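Grendbridge orange

Grendbridge orange is a bright shade of orange named after the town of Grendbridge (population 3,308), which did not ask for it. The color was first sold as a barn paint by the Iglesias works and later spread to buckets, mailboxes, raincoats and, for one difficult winter, the inside of the town library.

History

The Iglesias works made mostly brown paint. Its first orange was mixed as a primer, meant to be covered by a second coat that many farmers never got around to buying. By the second summer the barns could be picked out from the far side of the valley, and the firm began charging extra.

A rival shade, Madia red, was sold by the neighboring town of Madia. Supporters of each described the other as "basically the same color," which was intended as an insult in both directions. 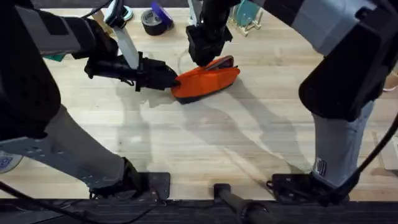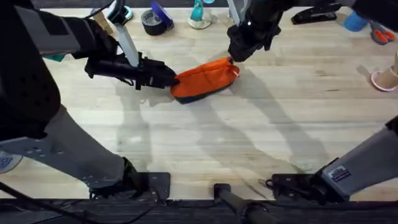
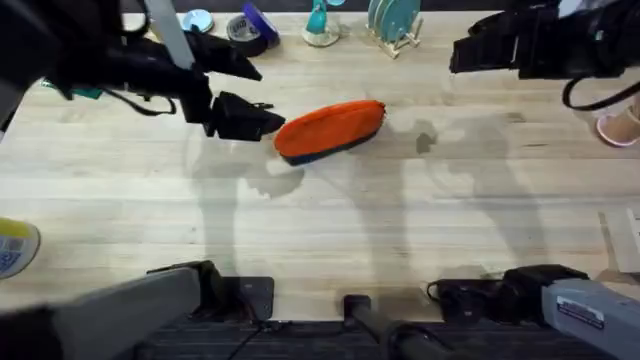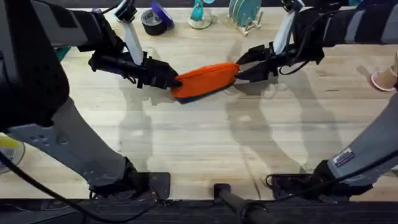
Orange against light wood

Definition

The shade has been defined five times. Olaia Toledo's history of the subject, The Jikside Color Book, runs to 383 pages and lists 105 paint samples, no two of which match. Toledo sides with the sample kept in the town hall, though she notes that it hung in a sunny window for most of its life and may now be peach.

Use

Orange remains popular for small household goods, where it is easy to find in a drawer and hard to match with anything else in the room. The town repaints its bridge in the shade each May. Visitors often assume the work is unfinished.

See also

Madia red
Barn paint
List of colors named after towns
Library repainting dispute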